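Collecting Demonstrations for a Drawer-Sorting Task in Simulation

Project report, Nandini Alva and Iker Barrios
Wedden lab course, second semester

1. What we set out to do

Our project was the data half of a two-group assignment. The other group trained the policy. We had to hand over enough teleoperated examples for it to learn one task: open a named drawer in a small cabinet, pick up the object of a named color, put it in the drawer and close the drawer again. The target was 90 accepted episodes by the end of November.

Everything was done in simulation. We had asked for time on the real arm, but the course only had it in the mornings, when Iker works, and a simulator can be reset with one key.

2. Setup

We used Kaimal, the simulator the department already had installed, and recorded with Iratel, a small logging tool written by students in an earlier year. Iratel saves joint positions, gripper opening, the camera views and the text instruction for each step. It does not save object positions by default. We turned that on in the first week after the training group asked for it.

The cabinet has six drawers in two columns, each with a small handle. The objects are red, green and orange, and all of them are small enough to fit in any drawer. 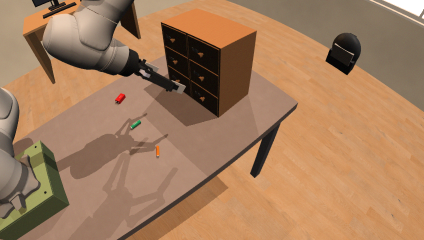 The instruction was drawn at random before each episode, so the person driving did not get to choose an easy drawer. We noticed early on that when we chose for ourselves, we nearly always went for the top row. Our first 20 episodes were recorded that way and we left them out of the final set.

3. How an episode was recorded

One of us drove and the other kept the log. The driver read the instruction aloud, pressed record, did the task and pressed stop once the gripper was clear of the cabinet. The person with the log wrote down pass, fail or redo, and a short note if something was odd. We swapped every half hour — longer than that and the driving got sloppy.

An episode was accepted if the right object ended up in the right drawer, the drawer was shut, and the cabinet had not been pushed out of place. Regrasps were allowed. We argued over this one. Nandini wanted only clean runs, but the training group said they would like to see recoveries, so we kept them and tagged them.
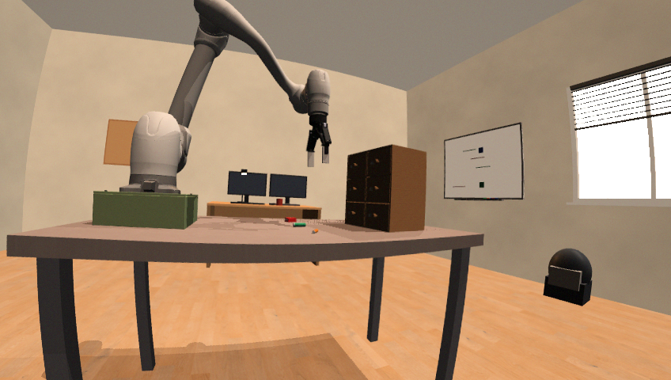
Start positions for the objects were shuffled within a fixed area of the table. For the first few sessions that area was too small, and the objects often began touching each other. We made it larger and recorded those episodes again.

4. Problems

The handles were the hardest part. If the fingers closed a little too high, they slid off halfway through the pull and the drawer stayed partly open. Lowering the driving speed near the cabinet fixed most of this.

We also lost a full afternoon when Iratel filled the disk and kept running without writing anything. There is now a check for free space at startup.

5. Result

We delivered all 90 episodes, 4 of them a day late. They are on the course drive in the folder named Zosico, together with the log sheets and the list of tagged regrasps. The bottom drawers took more attempts than the others, and anyone adding to the set should start there.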